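Why do robots need rules?

At Bosness, the workshop in Potthorpe, two robot arms learn to sort headsets. Robots are strong, and they do not get tired – but they also do not notice if your finger is in the way. So the people who work with them follow rules.

Keisha Obi teaches the first rule to every visitor: when the arms have power, hands stay outside the metal bars. Long hair is tied back. Sleeves too.

The arms also have a speed limit. During practice they run at 20 percent of their full speed, and a person stands next to the red stop button all the time. 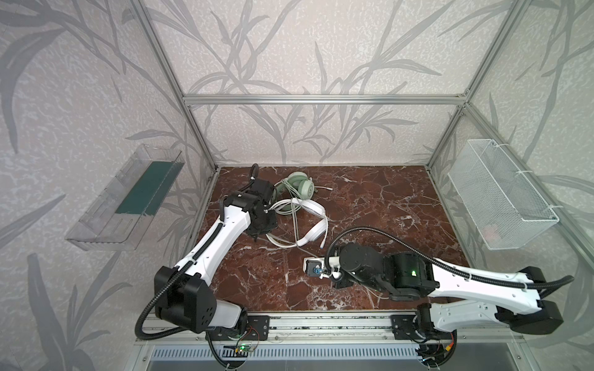 ## Who may press stop?

Everybody! You do not need to ask. If something looks wrong, press first and explain after. Then Keisha writes in the logbook what happened, and the arms stay off until 2 people have checked them.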